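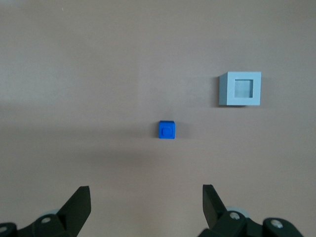
7. When the arm reports a place it did not make (code 197)

Code 197 means the controller has logged a finished place, but the part count and the log disagree. The Taretti software will tell you the cycle was good. Do not take its word for it. The "Cycle OK" message only means that the arm reached the end of its programme – it says nothing about where the block went.

Earlier issues of this guide told you to clear the code and carry on. We no longer advise this. At Premstead it was cleared 50 times in one February before anyone looked under the bench.

CAUTION: Press the stop button and wait for the status lamp to change before you put a hand near the fingers. A paused arm is not a stopped arm. It can restart from the software without a sound.

7.1 Checks at the bench

1. Stop the arm. Leave the fingers open.
2. Find the block and the square holder. Write down where each one is before you touch anything.
3. Set the block down with its stud facing up and clear of the holder.
4. Check that the holder sits flat and that its opening is clear.
5. Call up the live view from the wrist camera. Compare it with the bench itself, by eye.
6. Run "Find part" with motion turned off. Do this three times, and write down the position given each time.

Note: The confidence score beside each result is of little use. We have seen high scores given for a shadow.

7.2 Empty view test

7. Move the arm by hand control to a spot where the camera can see neither block nor holder.
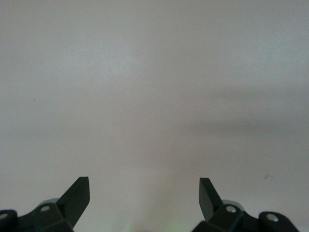
Figure 7-2. Wrist camera view for the empty view test, fingers open.

8. Run "Find part" again. The only right answer is "No part".
9. If a part is reported, look for specks, marks and soft shadows in the view. Wipe the surface, change the lighting and repeat step 8.
10. If a part is still reported, load vision file 249 and repeat from step 6. Do not lower the detection limit to make the fault go away.

Note: The Mowat lighting kit is sold as a cure for false finds. It may help with shadows. It will not mend a bad calibration, and you should finish this section before you pay for one.

7.3 Going back to work

11. Run ten cycles at low speed and watch every one. Check the holder by eye after each place.
12. If code 197 comes back, or code 439 appears, take the arm out of use and send the log with your notes to Demetrius Quintanilla at Vasberg. Logs sent without notes will be returned.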